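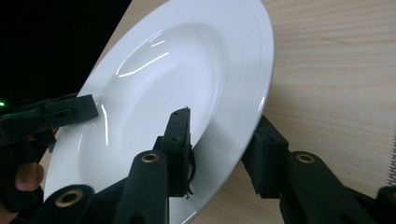 A deep white plate held by the rim, taken from the camera on one of our hand-held grippers.

About us

Print this page | E-mail this page

Rillum is a small workshop that tries out grippers and the cameras that go on them, and writes down what we find. Wanda Begay and Priit Baranauskienė started it with one bench, one arm and a very long list of things they wanted to pick up. The list has got longer!

Most of our work is comparing. A maker or a school lab sends us two or three grippers, and we put each one through the same 51 household objects, first by hand and then on the arm. Plates are a favourite of ours (glazed, curved, heavier on one side than you expect) and so are spoons, sponges and anything with a lid. Every object gets 15 tries per gripper, and we note the slips as carefully as the good holds, as the slips are usually where the interesting talk begins.

We love finger pads more than is probably normal. Vaida Rebane looks after them and has 169 samples in a set of drawers, all labelled, from soft foam to hard rubber. Pads wear, they tear, they peel at the bottom edge, and a worn pad can change a result completely, so she logs the state of both fingers before each round. If you have an odd material lying about, please send her a piece.

Reet Kuusk does the cameras. She has spent much of this year on glare, which is a real nuisance with shiny crockery, and has tried wide and narrow lenses, higher and lower mounts, and lamps in every corner of the room. Her notes on the Pärn mount are now up, and the ones on the Eren controller will follow once she and Jurgita Kļaviņa agree about the delay figures. They are still arguing, very cheerfully.

We share all our test sheets free of charge, including the ones from rounds that went badly. Visitors are welcome at the bench if they write first. Bring something awkward to pick up, up to 200 mm across, and we'll have a go at it with you.

Last updated: November 2019

This site uses cookies to remember your settings. Accept | Find out more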